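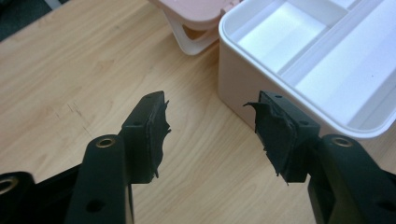 Figure 4. Wooden tabletop.

4.2 Racking and first cooling of the Parsa wine cabinet

Let the cabinet stand upright for 11 hours before connecting it to the power supply.

1. Slide the lower shelf onto the bottom pair of rails until both stops click.
2. Fit the remaining shelves from the bottom up. Leave the top rails free if you store magnums.
3. Plug the cabinet directly into a grounded outlet. Do not use an extension cord.
4. Press and hold SET until the display flashes.
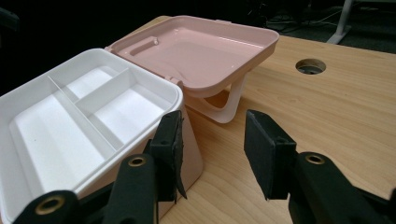

Page 61

5. Use the arrow keys to select the zone, then enter the temperature. Pinot noir and other light reds are normally served from the upper zone.
6. Press SET again to store the value. The display returns to the current reading.
7. Load bottles only after the reading has held steady for four hours.

CAUTION: Do not place more than 11 bottles on one shelf. Overloaded rails can bend.

Note - the compressor may run without a break after loading. Keep the door closed during this period,
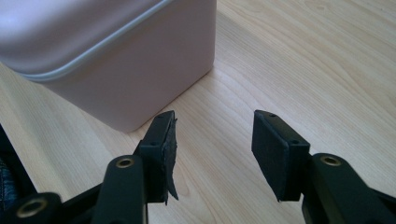 and do not lower the set temperature to speed up cooling. If the display shows E4, the door seal is not seated. Press the seal into its channel by hand, starting at the hinge side, and close the door again.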